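**Handout 7: Notes from the visit to Funex**

Bring this to the next session along with your own notes. The report on the visit is due in February and should be no longer than 900 words.

### Where we were

Funex is a small firm that works on handling soft goods, mostly clothes and household linen. Tamer Chamoun ran the demonstration for us. He has been on the cloth project since it began and before that worked on the Jikach packing line, where the parts were all rigid boxes.

### Why cloth is hard

You know from Unit 5 how we describe a rigid part: a position and an orientation, six values in all. A garment doesn't reduce to that. It can fold anywhere, it hides parts of itself, and it changes shape as soon as something touches it. Two pickups of the same sweater rarely start from the same state.

Chamoun named the problems his group spends most of its time on:

- finding an edge or a corner in a heap of folds
- getting hold of one layer and leaving the one under it
- keeping the grip while the rest of the weight swings
- knowing when the cloth has slipped

Thick wool and thin cotton fail in different ways. Thin cotton slides out or comes up two layers at a time. Wool is easier to hold but bulky, and the folds get in the way of any camera close to the fingers.

### The hand-held gripper

Most of the demonstration was done with a gripper held by a person, with a camera on it. The operator does the task the way the robot should later do it, and the recording is used for training. Chamoun's view is that this is faster than steering an arm by remote control - people already know how to handle clothes, and the tool gets in their way only a little.

The free hand matters. Folding or sorting a heavy garment usually takes two points of contact, one to hold and one to pull.

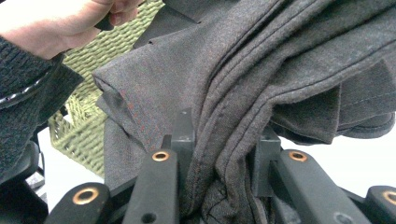 For a robot this means two arms, or one arm and a surface to press against. The group is trying both. The Mészáros test set has tasks of each kind, and Chamoun showed us a table of results but asked us not to copy the numbers.

### Questions raised in the room

Someone asked about suction. It works on coated fabric and poorly on anything air passes through. Someone else asked about zippers and buttons. These are left out of the current work and will be taken up with the Fakthorpe team next year.

### For your report

1. Pick one garment and one task. Write out the steps, marking which hand does what.
2. Choose a step where the grip could fail and say how a robot might detect it.
3. Compare with the rigid-part case from Unit 5.

Sketches are welcome and don't count toward the length.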